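Millow Counter and Desk Organizer Set
Small trays, cups and a work board for everyday sorting

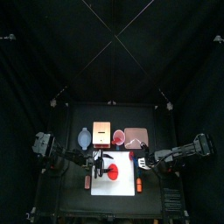
The Millow set is made for the small things that collect on a desk, a kitchen counter or a laundry room shelf. It gives you a flat white board to work on and a group of open containers to stand behind or beside it. The pieces are sold together or one at a time, and all of them can be used without lids.

We sell the set from our shop in Ciltora and by mail. It was first listed in June as a kitchen item, but most of the orders since then have been for craft tables and home offices, so it now has its own page.

What is in the set

Work board. White and rectangular. Use it under anything that sheds crumbs, thread or glue. It wipes clean with a damp cloth. Please do not cut on it with a utility knife. A knife will mark the surface and the marks hold ink.

Oval basin. Pale blue and shallow. The usual choice for clips, pens, bulbs, seed packets or whatever you are sorting that day. It can be rinsed in the sink.

Square tray. Flat, with rounded corners. This is the piece people put by the door for keys and mail. Two trays will sit side by side on a standard shelf.

Cup. Open at the top, in translucent pink. Good for brushes and short tools. Long kitchen spoons will tip it over, so keep those in something heavier.

Slot box. Light peach, for loose change, receipts folded small, or used batteries waiting to be taken in. Empty it before it is full. Coins are easier to shake out when they can move.

Sizes and weight

The full set with the board weighs 1045 grams. The board makes up 590 grams of that and is the heaviest single piece. The board is 40 centimeters on its long side. Please measure your shelf before ordering if you plan to store it flat.

Color

The containers come in the colors listed and are not offered in white or gray. Shades can differ a little between batches. If you are adding a tray to a set you already own, tell us when you bought the first one and Hawi Dinsa in the stock room will try to match it. She can usually do this for trays and cups. Basins are harder to match.

Care

Wash by hand in warm water with ordinary dish soap. Dry the slot box upside down with the slot open to the air. Keep all pieces away from the stove and out of direct sun on a windowsill. The translucent cup will turn cloudy if it is scrubbed with a steel pad - a soft sponge is enough. Stickers and tape come off with a little cooking oil, then soap.

The containers are for dry goods and household items. They are not meant for storing food, and they should not go in the microwave or the dishwasher.

Ordering

A full set ships in one carton. Single pieces ship in a padded bag, except the board, which always goes in a carton. Orders usually leave the shop in around 17 working days. If you need it sooner, call before you order and ask what is on the shelf. Zinash Wolde answers the order line in the morning and can hold a set for pickup.

Schools and offices can order in quantity on account. Send a list of the pieces you want and the delivery address. We will write back with a price and a shipping date. Mixed orders are fine - you do not have to take the same number of trays and cups.

Returns

Unused pieces can be sent back for a refund. Pack the board flat with cardboard on both sides. If something arrives cracked, keep the carton and send us a note with your order number. We replace broken pieces without asking for the old ones back.

Works with

The trays fit the Vosley shelf unit and the narrow drawer of the Yimer cart. The basin is too wide for the Yimer drawer and has to go on the top shelf of the cart. The board slides into the side slot of the Vosley unit with the short edge first.

Page last updated February 2018. Replacement cups are back in stock. Slot boxes are limited to two per order until the next delivery.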